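4. Working Rules for Two-Arm Tabletop Packing

4.1 Where the rules came from

When we began this work we had, as most groups do, a folder of safety papers that came with the arms and a much thinner folder of habits that had grown up by themselves. The first folder told us a good deal about the machine and very little about the table. It said how fast a joint may turn and what the stop button must do, and we are grateful for it, but it had nothing to say about a drinking cup that rolls, or a paper bag that sags when a hand lets go of its rim. The second folder, if we may call it that, lived mainly in the heads of two people, and when one of them was away the other would set up the table a little differently, and the recordings from that day would be a little different too.

The rules in this section are our attempt to write down the second folder. They were first drafted in February by Siham Hegazy, who had run most of the early sessions at our Hidton site, and were then gone over line by line with Manouchehr Jafarzadeh, whose background is in machine guarding and who has a healthy dislike of any rule that cannot be checked by looking. The version given here is the one dated 25 March 2021. It was used for all 418 sessions reported in Section 5, and we have kept its wording wherever we could, even in places where we would now put things more gracefully.

We call the full set the Asero rules, after the name of the project. They cover three matters: what may be on the table, where people may stand, and when a session must be halted. We take them in that order, with some remarks along the way about which ones gave us trouble.

4.2 What may be on the table

The packing task asks one arm to pick up light goods and place them in an open paper bag, while the other arm is free to steady the bag or to wait. It sounds like a simple thing, and to a person it is. For the arms a great deal depends on how the table has been laid out before anyone presses start, and so the longest part of the rules deals with layout.

The first rule is that goods to be handled start on the mat. A dark mat gives the cameras an even background, and it also gives the person laying the table a plain answer to the question of where things go. Items that are not part of the task may stay on the table only if they are outside the mat and either heavy enough or broad enough not to be dragged along by a sleeve or a cable. We did think about clearing the table of everything else, and Siham argued for that quite strongly at first. In the end we decided that a packing table in a real shop or kitchen is never bare, and that a method tried only on bare tables would not be of much use to the people we hope will use it one day.

The bag stands upright and open before the session starts, and within reach of both arms. Soft goods, such as wrappers and pouches, are to be lifted clear of the rim before they are moved across it (Figure 6). Hard goods follow the same path, but with the release height kept lower. The arm that is not carrying anything keeps its gripper open and stays below the path of the loaded one, unless the task plan calls for it to hold the bag. 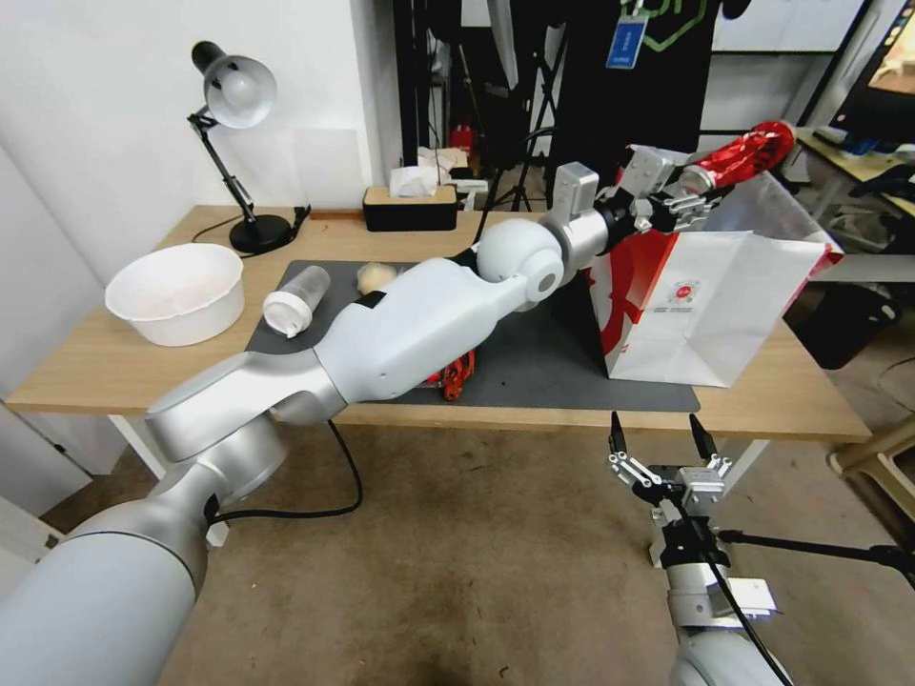
Figure 6. Packing with two arms. The loaded gripper holds a crumpled red item above the upright paper bag; the gripper of the second arm, at lower right, is open.

Cables deserve a paragraph of their own, dull as they are. The rules ask that each arm be moved by hand through its full reach before the first session of the day, with one person watching the cables and nothing else. A loop of slack is allowed and indeed wanted, so long as it cannot catch on the table or on a foot. Power cords for lamps and other small equipment should run toward the back or side of the table and away from the mat. It is a slow little ritual, and new members of the group tend to find it fussy for the first week or so, but we would ask anyone adopting these rules to keep it.

4.3 Where people may stand

Each session has one named operator, who has the stop button within reach at all times and does no other job. Anyone else in the room stays at least 600 mm beyond the reach of either arm while the drives are on. This distance is our own and was chosen with our arms and speeds in mind, so please do not borrow it without doing your own risk assessment. Manouchehr was very firm on this point, having seen what can happen when a number is lifted from one report and dropped into another.

Staff wear their badges during sessions, and visitors are shown the floor limits before the drives come on. Fire equipment has to stay reachable, with no cases or stands piled in front of it. We mention this because tripods and other stands have a way of multiplying, and our colleagues at Wonbridge, who kindly read an early draft, told us that it was the rule their own group broke most often.

4.4 When to halt

The operator halts the session if a person crosses the limit, if a cable pulls tight, or if an item leaves the table. A tipped cup or a fallen bag is treated more gently. As long as the item is still on the table and nothing has spilled, the session may go on, and the operator makes a note of it in the log. We went back and forth over this for a long while, and the reader may well come down on the other side. Our reasoning was that small mishaps are part of packing, and that a record with all of them taken out would give a rather flattering picture of the method.

After any halt, the drives are switched off before a hand goes over the mat, however small the thing to be put right. The operator then says aloud that the drives are off, and a second person repeats it. The table is laid again from the start, and the session gets a new number in the log. Sessions that were halted are kept in the Ghanem archive alongside the finished ones, with the reason for the halt written out in plain words by the person who pressed the button.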